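Plestulix Door Task Pack for Robot Clubs

I've been running the after-school robotics club at Parnitz for a few years now, and doors are still the thing my kids ask for most (and grumble about most!). So I finally wrapped ours up into a proper pack that other clubs can buy and run on their own machines.

You get a simulated arm, a timber-look tabletop and a door in its frame with one small knob. The kids write the code that gets the gripper to the knob and swings the panel. Sounds easy, right? Then the arm has to get past the door it just moved, and that's where the good arguments start.

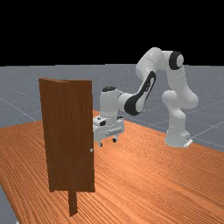
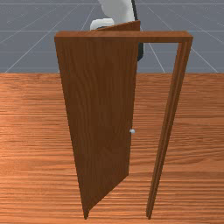
Everything runs on ordinary school laptops, though I'd give it a decent one if you've got a choice. There are 18 starter exercises, from "move the wrist without bumping anything" up to the full open-and-close run we use for the Dissanayake Cup. The door's starting angle can be changed in the settings file, so a team that's memorised one set of numbers will need a rethink. My favourite is number 12, where the knob height shifts a little on every run – expect groans!

What's in the pack:
Club licence, one year, unlimited students
Teacher notes and marking sheets
Printable scoring cards
Access to the Flurance help forum (I'm on there most evenings)

Price: $237 per club. Renewals get the new exercises at no extra charge.

Order code 904. Send me your club's name and an email address at checkout and I'll get the download link to you, usually the same day. Next update is planned for July, with a sliding door if I can get the rails to behave.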